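Robot demonstration collection

Robot demonstration collection is the work of recording examples of a physical task so that a learning system can pick up how the task is done. Each recording, usually called an episode or a demonstration, pairs what the cameras saw with what the arm did at every moment: the angles of the joints, the state of the gripper and the command that was sent. A model trained on a large enough pile of these episodes learns to go from sight to motion. It is one of the liveliest corners of robotics today, and a good deal of it goes on in ordinary rooms, with ordinary cups, bowls and forks.

The method is related to what researchers call imitation learning or learning from demonstration. In older factory practice a programmer wrote down each position the arm should pass through. That works very well when the part is always in the same spot. It works badly for setting a table, where the plate is never quite where it was yesterday, and this is the gap that collected examples are meant to fill.

Background

Teaching an arm by moving it through a job is an old idea. Paint-spraying robots were taught by hand decades ago: a worker led the nozzle along the surface and the machine played the motion back. What changed is the second half. A modern system doesn't play anything back. It blends what it has learned from many recordings into a fresh motion for the view in front of it, and that view may include a tablecloth, a lamp or a bowl it has never met.

Household tasks became a favorite subject because they are so rich. A fork alone raises wonderful problems! It is thin, shiny and hard to pick up from a flat surface, it has a right way round, and a small slip in the grip turns the tines off course. Flatware appears in a great many tabletop collections for exactly these reasons.

How episodes are recorded

There are three common ways to drive the arm during recording. In kinesthetic teaching a person holds the arm and guides it directly. In leader-follower setups the operator moves a small copy of the arm and the real one mirrors it. In remote operation the operator uses a handheld controller or a headset, often watching through the robot's own cameras. The last two keep the operator's hands out of view, which matters a lot, as a model that always sees a human hand beside the fork may come to depend on it.

Most teams record from more than one viewpoint. A wide view takes in the table and its surroundings, while a camera on the wrist sees the object between the fingers. The wide view tells the system where things are, and the wrist view helps with the last bit of reaching, when the gripper itself hides the object from farther away.
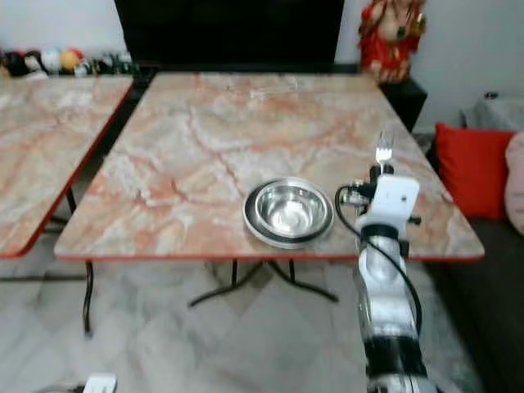 A fork held upright in the gripper, to the right of two nested steel dishes.

The Farndale set, a small home-tableware collection recorded in lived-in rooms, is a friendly example of the type. Its episodes use folding tables, steel dishes, plastic cups and flatware, and the background is left as it is: sofas, cabinets, televisions, shelves of toys. The full set holds 300 episodes, of which 190 involve a fork or a spoon. By the standards of large collections that is tiny, but it is tidy and well documented, and small sets like this one are often where a newcomer first sees how the pieces fit together.

Scene variety

A learning system is quick to latch on to anything that stays the same. If the cup always stands to the left of the fork, the model may use the cup as a signpost and go astray when it is moved. Collectors fight this by changing the layout between episodes. They shift dishes, swap one cup for another, turn the table a little, and record at different hours so that the daylight changes too.

Surfaces get special attention. A veined or patterned tabletop is harder to see against than a plain gray one, and polished steel picks up reflections of the ceiling lights. Many collectors welcome both. A kitchen full of plain matte objects is a rare thing in real life, and a model raised only on such objects has a rude shock coming.
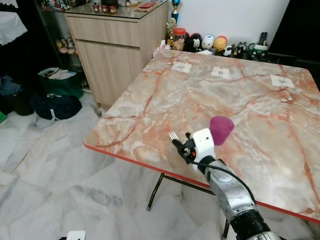 How many demonstrations does a single task need?
The number depends on how much the starting layout varies and how exact the motion has to be. A simple pick-up with one object in nearly the same spot can often be learned from 50 good episodes, while a task with several objects and free placement may call for many times more. Teams usually record a first batch, train on it, watch where the arm goes wrong and then record more of exactly those cases.

Markers and layout

Layout changes can be left to the operator's whim or planned ahead. Planned layouts have one strong advantage, which is coverage: people who are told to place things at random tend to favor the middle of the table and neglect the corners. Some groups draw up a sheet of starting positions and work through it. Others use printed labels or tape as reference points, so a cup can be put back in the same place for a later test.

Labels have a cost too. Anything printed and high in contrast may catch the model's attention, and a policy trained with labels in every episode should be tested at least once on a bare table. The Farndale notes recommend moving labels between sessions or leaving them out of a share of the episodes - sound advice, and cheap to follow.

The same care applies to the start of each episode. If the arm always begins from one rest pose, the model knows very little about how to recover from any other. Many collectors now begin some episodes with the arm already over the table, or with an object already in the gripper, so that every stage of the task is well covered. 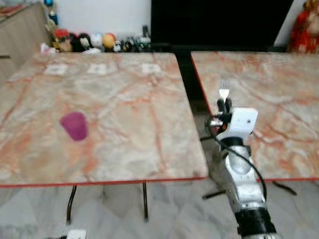
Starting partway through also saves a good deal of time. An operator who wants more examples of placing a fork beside a bowl doesn't need to repeat the whole reach and grasp each time. The pieces can be labeled as separate stages, and a training run can then draw more heavily on whichever stage is weakest. The difficulty lies in the labels themselves. Two people may disagree on the moment a reach becomes a grasp, and a collection should state its rule plainly.

Quality and review

Recorded episodes are reviewed before they are used. Reviewers look for dropped frames, cameras that have slipped out of step with the joint readings, long pauses while the operator thinks, and grasps that only worked by luck. In the first pass over the Farndale set, 53 episodes were marked for a second look, mostly for timing trouble.

Failed attempts are a lively topic. The older habit was to delete them. Many groups now keep them in a separate folder, and for good reason: an episode in which the fork slips and the operator calmly picks it up again teaches recovery, something a flawless recording can't show. What does harm is a failure filed as a success.

Operator style matters as well. One operator may approach a spoon from above and another from the side, both correctly. Simple models tend to average the two and arrive somewhere in between, closing on thin air. Newer methods can represent several ways of doing the same thing, which has made mixed groups of operators much easier to work with.
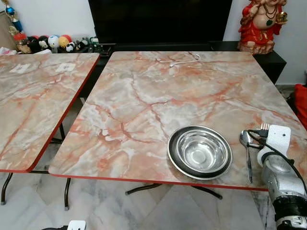 Steel bowl, spoon and fork at the near side of the table, with the gripper beside them.

Tools and formats

An episode is normally stored as video plus a table of numbers, with a short written instruction such as "put the fork next to the bowl." The instruction lets one model learn many tasks and tell them apart by their wording. Wording should vary a little too, in the way people's speech does.

Several software tools handle recording and review. Rarirlow is an episode browser that lines up camera views with joint curves on one timeline, so a reviewer can drag along and see at once where the fingers closed. Wondix is a lighter recording tool that writes each episode to its own folder along with the camera settings. The Kravets layout, a plain folder scheme named after the workshop where it was first drawn up, is used by both, and it can be read with nothing fancier than a video player and a spreadsheet.

Limits

Demonstration collection is slow. Each episode takes real time from a real person, and arms, cables and grippers wear out. Position and vision data also leave out touch: a person setting down a fork feels it meet the table, while a camera sees almost nothing change. Force sensors in the fingers help, though they add another stream to keep in step with the rest.

Privacy needs thought when recording in homes, where shelves, mail and photographs can end up in the background. Common practice is to get written consent from everyone in the household and to blur personal papers before a set is shared.

See also

Imitation learning
Remote operation
Robot gripper
Kinesthetic teaching
Training data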